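4.2 What changed in the work of the kit room

The second part of our study concerns the preparation of washing kits at Skernesex, a residential care home where each new resident receives a mug, a toothbrush and a set of towels on the day of arrival. Before automation, this work was done by hand in the kit room, mostly in the early morning. The two-arm station built by Vinstead came into use in July. We made our first interviews with the staff before that month, and we repeated them after the station had become part of the normal day.

All 38 members of the care and laundry staff were invited to the interviews, and the first author, Areeba Satti, carried out most of them. The talks were held in the staff kitchen, in English or in Tagalog according to the wish of the person. Jericho Tiongson translated the second group and checked the coding. In total we coded 124 passages in which a person spoke directly about the station or about the work near it. The themes below are ordered by how often they came back in these passages.

4.2.1 Handling becomes watching

The most common theme was that the hands have less to do and the eyes have more. Before the station, a worker could prepare a kit and at the same time talk with a colleague, or think about the next room. Several persons said that they missed this. One laundry worker told us: "When I fold, I rest my head. When I look at the machine, I cannot rest it." Another said that her wrists felt better at the end of the shift, and that she would not like to go back.

These two statements do not contradict each other. The same person often gave both of them in one interview. The physical load went down and the load of attention went up, and our participants did not agree on whether this was a good exchange. Older workers spoke more of the wrists - younger workers spoke more of the boredom.

4.2.2 Who puts things right

A second theme was the small work of correction. A towel that arrives in a heap with others must be separated, and a toothbrush that lies at a bad angle must be turned. In the plan of the project this work belonged to the station. In practice the staff did a part of it in passing, without writing it down. The shift log has a column for interventions, but it was filled in only when the station had to be stopped. A worker who straightened a towel while walking by did not regard this as an intervention.

We consider this important for the planning of staff hours. The manager of the home calculated the time saved from the log, and the log does not contain the small corrections. During the feedback meeting, which was held on a Friday, the laundry team raised this point by themselves. They asked for a simple mark on the wall chart, and the manager agreed to try it. Figure 3 shows the kind of layout that the staff discussed with us in this meeting.
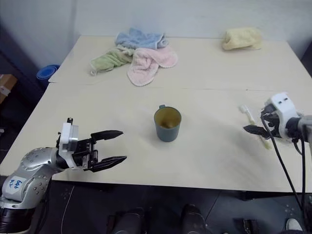
Vol. 9, No. 2, p. 100

Figure 3. The items of a kit on the work surface: a mug between the two grippers, a toothbrush below the fingers of the right one, and the towels on the rear table section.

The towels were named in nearly every interview. A mug keeps its shape, and the staff trusted the station with it quite early. With the towels the trust came slowly. Participants described a rolled or bunched towel as "a thing that is different each time", and many of them had their own way to lay it down before the arms began. These habits were not taught in the training by Vinstead. They passed from one colleague to the next, and new workers learned them within a few shifts.

4.2.3 Pride and the finished kit

The last theme is smaller, but we did not want to leave it out. Four participants said that a kit was a kind of greeting, and that they had liked to choose the colors of the towels for a person they were going to meet. After July the colors came in the order of the shelf. One care worker now goes to the kit room before an arrival and changes one towel by hand. She did not ask for permission, and her supervisor told us that he had no reason to stop her.

At Buenaventura, the second home in our study, the kits are still prepared by hand. The results from that site are given in Section 4.3.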